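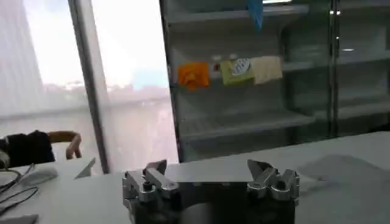

About Clonville Bible by Mail

Print this page | E-mail this page

Hello, and come on in! I'm the one who opens the mail at Clonville Bible by Mail, and I've been asked to write this page again because the old one still said we were "moving soon" (we moved, it's done, the boxes are mostly unpacked). So if it rambles a bit, blame me and not the school.

We're a Bible correspondence school. You write to us, we send you the first lesson, you fill in the answer sheet and send it back, and one of us reads it and writes to you by hand in the margins. Then you get the next lesson. That's how it worked when the school began at a kitchen table in Clonville, and that's pretty much how it works today, except that the table is bigger and we now have a coffee maker I'm very fond of.

Last year 3,088 lessons came back to us in the mail. I know because I write the number on the wall calendar every evening before I lock up, and adding it up in the last week of the year is one of my favorite jobs. Some come in beautiful handwriting on clean paper. Some come folded up very small, with a drawing from somebody's child on the back, and I love those too.

How we got started

The school grew out of a prayer group on Somogyi Road. A few families there had relatives living way out past the end of the bus line who couldn't get to church most weeks, and one of the mothers began copying out Sunday's Bible passage with some questions underneath and mailing it off. People wrote back. They wrote back with questions of their own, some of them really hard ones, and before long the prayer group was spending more time answering letters than it was singing.

The first proper course was a set of lessons on the Gospel of Mark, and it was run off on an old Arnix duplicator that leaked purple ink all over everything. I have a lesson from that first batch pinned above my desk. There's a thumbprint right across the feeding of the five thousand. The Arnix gave up years ago, and we now get our printing done across town, but folks who studied with us back then still ask about "the purple lessons," and every now and then one will turn up in an old Bible and get mailed back to us.
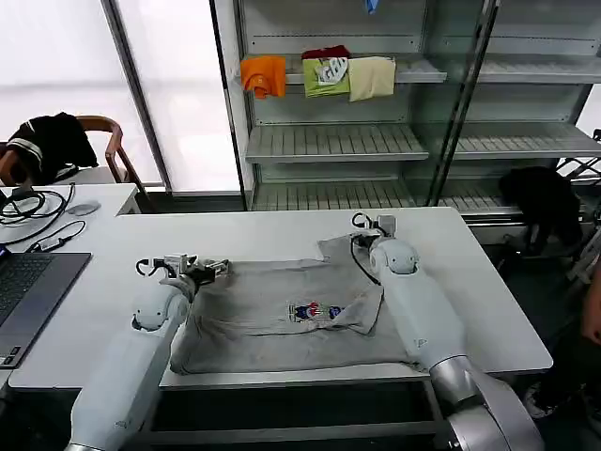
Do I have to belong to a church to take a course?

Anyone can sign up, whether you've gone to church all your life, stopped going, or have never opened a Bible before. We don't ask for a membership letter or a pastor's signature, and the lessons are free, including the return envelope.

We get asked that one a lot, usually in the first line of the first letter, and often with a kind of apology attached. Please don't apologize! Some of the best letters I've read came from people who said they weren't sure they believed any of it. We'll read those just as carefully, and we'll tell you what we believe and why, and you can argue with us in the next envelope.

What we teach

We have four courses at the moment. Most people begin with Mark, still, and then go on to the Psalms, which is the one I'd pick if you're going through a rough patch. After that comes Acts, and then a longer one on Paul's letters that I'll admit took me two tries to finish. You can go at any speed. We have students who send a lesson every week like clockwork, and we have a gentleman who sends one each November and has done so for as long as I've worked here. He's on lesson nine. We're cheering for him.

There's also the Flatunero course, which needs a bit of explaining. It's a shorter set of lessons written in very simple English, with large print, and it's named after the little Flatunero chapel where it was first tried out. The people there were mostly new to English and wanted to read the Bible along with their kids, who were picking up the language much faster than they were. 299 people finished it last year, and it's the course I get the most thank-you notes about. If you teach an English class at your church, write and ask for a set.

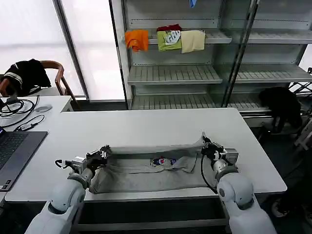

I should say something about the markers, too, meaning the people who read your lessons. There are 11 of us, some retired teachers, a couple of pastors' wives, a night nurse who does hers at the end of her shift, and me. We try very hard to keep you with the same marker all the way through a course so you're not starting over with a stranger each time. You won't be given a grade. You'll get comments, a verse or two to look up, and probably a question back. If you put a prayer request on your answer sheet, your marker will pray for it by name, and it stays with your marker unless you tell us we can share it.

Some weeks the reading is heavy. People write to us from hospitals and prisons and from kitchens at three in the morning, and I've sat in my car more than once before driving home. But then a letter comes from a person who wrote that sort of thing a year ago, and she tells you she's been reading Psalm 27 to her sister over the phone, and you go back to the pile with your heart full. God has been very kind to let us do this work.

Where the money comes from

Gifts, nearly all of it, and most of them small. Paper, printing and stamps are where it goes. We mail 2,000 starter packs in a normal year, and stamps never get cheaper! Almost 80 churches take up an offering for us once a year, usually on a Sunday in spring, and we send each one a letter telling them how it was spent. If your church would like to see that letter before deciding anything, just ask.

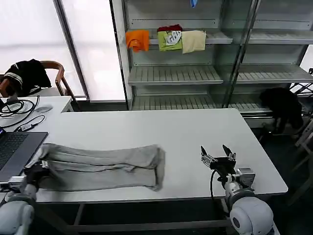 We don't sell student addresses and we don't send fundraising letters to students. If you're taking a course, what you'll get from us is lessons. I feel strongly about that one. I've been on the other end of those mailing lists.

Coming to see us

You're very welcome to drop in. We're on the ground floor on Somogyi Road, two doors along from where the prayer group used to meet, and there's parking behind the building (go slow, the speed bump is a mean one). Mornings are best, because the mail comes at 10 and it's fun to be there when the bag gets emptied out. We pray together at noon, and visitors can join in or just sit quietly with a coffee.

To sign up, write to us with your name, your mailing address and the course you'd like. If you don't know which one, leave it blank and I'll start you on Mark.

Print this page | E-mail this page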